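Starting a Small Business: Course Handout 2
Records, Registration and the First Year of Trading

This handout accompanies the second session and should be read before the exercise on Kuipers, the small repair firm introduced last time. Participants are expected to bring their own list of likely business expenses. 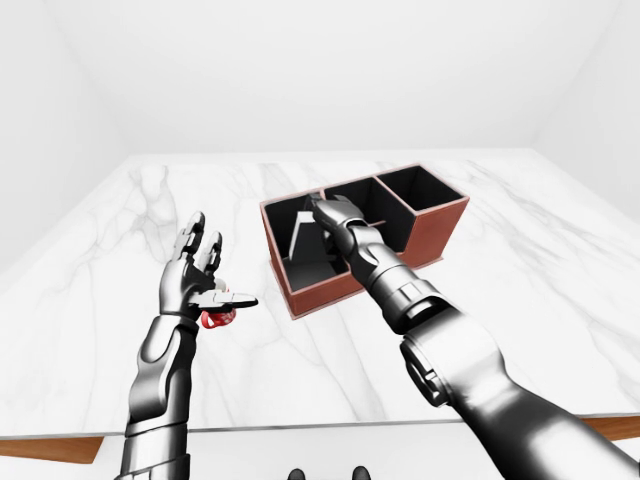 Cokotville, Dec 26, 2020

1. Separate accounts

A business should have its own bank account from the first day of trading, even where the owner trades alone. Mixed accounts make the annual return slower to prepare and harder to check. Money the owner pays in must be recorded as capital and kept apart from sales.

2. What to keep

Keep every sales invoice, purchase receipt and bank statement. Number invoices in a single sequence. If one is cancelled, retain it and mark it as such; a missing number will usually prompt a query.

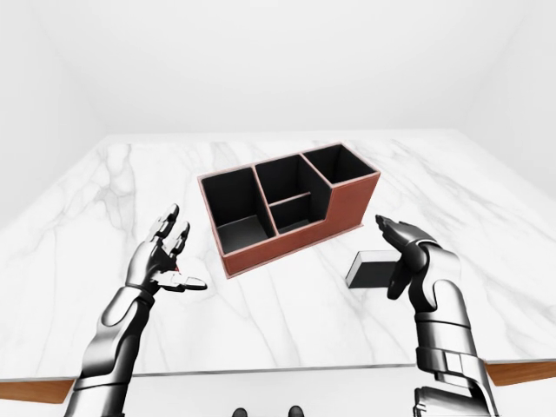 Veerle De Bruijn asked whether a card statement would do in place of a receipt. It would not, in her experience, show what had been bought, and she had lost a claim of 200 on that point.

Her case is a common one. A statement proves payment only. The receipt should show the supplier, the date, the goods and any tax charged.

3. Registration

Sole traders and companies register separately, and a change from one to the other normally requires a fresh application. Check the trading name before ordering stationery.

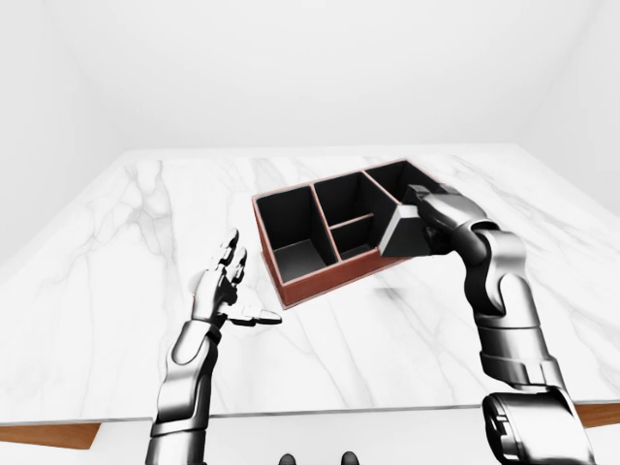
Participants who intend to employ staff must also register as employers before the first wages are paid. The Onora case in the course reader shows the cost of leaving this until July.

4. Sorting the paperwork

Sort papers weekly, and do not leave them until the return is due.
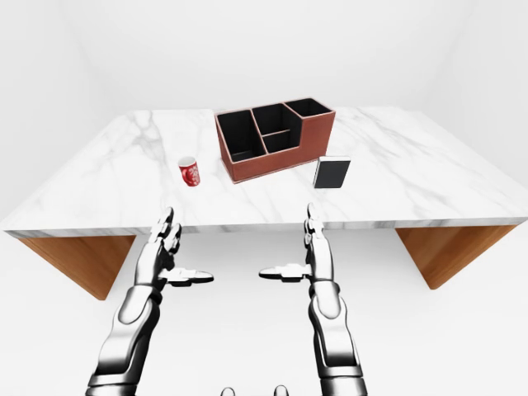

Receipts should be filed by type first and by date second. The usual headings are stock, travel, premises and equipment. A divided desk organiser, such as the reddish-brown one with the black lining, is adequate for the current week, after which papers go into the monthly folder.

Exercise: enter the 27 Kuipers transactions in the cash book and identify any lacking a receipt. Hand in to Dirk De Graaf.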